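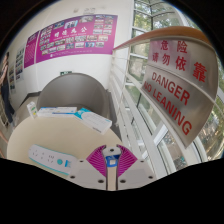
4 min read

From: Hanan Awad
To: Karaki Street residents list
Date: Monday, October 25, 2021
Subject: Re: [karaki] Stairwell lights, again

Siham Nseir wrote:

> Neighbors,
>
> I came home late on Thursday with groceries in both arms and the
> stairwell light went out between the second and third floors. It does
> this every night now. I stood in the dark holding eggs until I found
> the switch with my elbow.
>
> I was told at the June meeting that the timer would be "looked at."
> Has anyone looked at it? And is it true we are paying Pekton a monthly
> fee to maintain these lights? If so, I would like to know what they
> think they are maintaining.
>
> Also, whoever is propping the street door open with a phone book,
> please stop. I did not know there were still phone books.
>
> Siham
> Apartment 21

Siham,

I'm sorry about the dark. I hope the eggs made it.

I have now read the Pekton contract, all of it, on a Sunday, which tells you how my weekend went. We do pay them. The fee covers "inspection of common lighting and associated controls" twice a year. It does not cover changing anything they find during the inspection. For that there is a call-out charge, and then parts, and then something called an access supplement that I have asked them to explain. They have promised to call me back. They promised in the same voice my dentist uses.

The timer was inspected in June, a few days after the meeting. I have the sheet. Under "condition" somebody has written "working," and I suppose it is. It turns the lights on and then it turns them off. The trouble is that it's set for a person with good knees and no shopping. Dalal Zoubi timed herself from the street door to her own landing last week and the light beat her by most of a floor. She would like it known that she wasn't dawdling.

So I asked what it would take to set it longer. The man on the phone said there's a small dial inside the gray box by the meters, and that turning it takes less than a minute. Then he said the box has to be opened by one of their people or we lose the warranty. I asked when the warranty ran out. He went away to check and came back much less cheerful. It ran out 2 years ago.

I am not telling anyone to open the box. It has mains wiring in it and most of us have watched Raed hang a shelf. What I would like to do is get an ordinary licensed electrician in for an hour, have the dial turned, and have him look at the switch on the third floor, the one that has to be pressed and then leaned on. Maysoun Hakim has used a man from Drurkum for her kitchen and says he turned up on the right day and took his shoes off. I have asked him for a price in writing. If anybody has a cousin, please send me the cousin's license number along with the cousin.

On the money. The repair account stands at 3110 as of the last statement, and nothing is due out of it before the new year except the gutter cleaning. We can afford an hour of an electrician. We can probably afford two, though I'd prefer not to say so where he can hear me.

The bigger question is whether we keep Pekton at all. The contract renews itself unless we write to them 2 months before the end date, and they want the letter on paper, signed, by registered mail. I don't know who set it up that way but I can guess whose side they were on. I've drafted something short and polite. Before I send it I'd like a yes or no from each household. A reply to the list is fine. Silence isn't a yes, whatever was decided about the bicycle hooks.

Before Raed writes in about motion sensors: yes, I've read the Privex leaflet. All of you have, because it was under all of your doors. I think sensors may well be a good idea. I also lived in a building that had them, and every time the cat from the ground floor went for a walk the whole stairwell lit up like a wedding. And if you stopped to find your keys you had to wave at the ceiling. The man across the hall from me waved every evening for three years and I thought he was being friendly. Let's turn the dial first and see if we still want to spend money. Raed is welcome to bring the leaflet to the next meeting, and we'll give it a fair hearing, with a time limit.

Two practical things while we wait.

The switch on the second floor works from either side of the landing, so press it on your way past even if the light is already on. It starts the clock over. I tried it last night, going up and down in my slippers, and got all the way to the top with light to spare. Apologies to anyone who heard the slippers.

Please don't leave anything on the stairs. I know the landings are handy for shoes and strollers and that one enormous plant, but in the dark they all feel the same, and they all feel like a broken ankle. The plant can go by the window on the ground floor, where it would get more sun anyway. I will help carry it if I'm asked nicely.

As for the phone book – it's mine. The door closer is slamming again and the baby in the front apartment had just gone down. I've taken it back upstairs. I'd put the closer on the electrician's list too, but I'm fairly sure it isn't electric. There's a screw on the side that's meant to slow it down, and I've turned it both ways with no result other than a sore thumb. If somebody has done one of these before, I'm home most evenings after seven.

Yes or no on the Pekton letter, please, by the end of the week. I'll post the electrician's price when I have it.

Hanan

Recent threads on this list
Gutter cleaning: please move cars from the side alley
Re: Bicycle hooks, a correction to the correction
Found: one child's mitten, red
Re: Re: Who is running a washing machine at midnight
Water off in the morning, fill a kettle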